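Galeria: dois braços, uma caixa de telefone

Por Rizwan Pirzada
Outubro

Nesta página reunimos notas do nosso trabalho sobre manipulação com dois braços. A tarefa é colocar um telemóvel na sua embalagem, e escolhemo-la por ser uma coisa que uma pessoa faz sem pensar e que para o robô é bastante difícil. O objeto é liso, a bandeja é pouco funda e a folga entre os dois é pequena.

O método chama-se Flovska. Aprende a partir de demonstrações feitas por operadores, e a diferença em relação ao nosso trabalho anterior, o Zarno, está na maneira de tratar os dois braços. No Zarno cada braço tinha a sua própria política e as duas trocavam só uma mensagem curta. No Flovska existe uma única política, que prevê os movimentos dos dois ao mesmo tempo, em blocos curtos.

Gravámos quase 3,000 demonstrações. Depois de retirar as que tinham falhas de sincronização entre as câmaras, ficaram 2,662 para o treino. O Asif Jafri reviu todas à mão, o que demorou mais do que o próprio treino.

A parte que nos deu mais trabalho foi o momento antes do contacto. Os dedos da garra são estreitos e, se descem um pouco inclinados, o telemóvel roda sobre a mesa em vez de subir. No Zarno, o segundo braço esperava parado até o primeiro acabar.

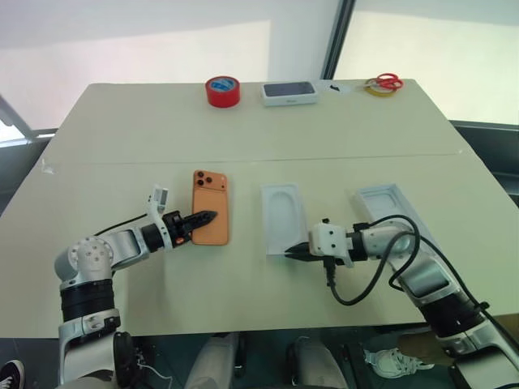
Com a política conjunta, o segundo braço aprende a aproximar-se da bandeja enquanto o primeiro ainda trata do telemóvel. Não programámos este comportamento, ele vem das demonstrações. Em 39 ensaios seguidos medimos também o tempo de espera de cada braço, e os valores completos estarão no relatório.

Ainda não experimentámos com outras embalagens. É o passo seguinte, junto com o Virk, o nosso simulador.

Comentários (3)

marta_l: Os dados vão ficar disponíveis? Interessava-me para a minha tese.

Asif Jafri: Sim, Marta, uma parte. Estamos a preparar 2,000 demonstrações com as anotações.

tiago.r: Gostava de ver a comparação com o Zarno no mesmo gráfico, se for possível.

Contacto: grupo de manipulação, Presance | © Presance | Voltar ao topo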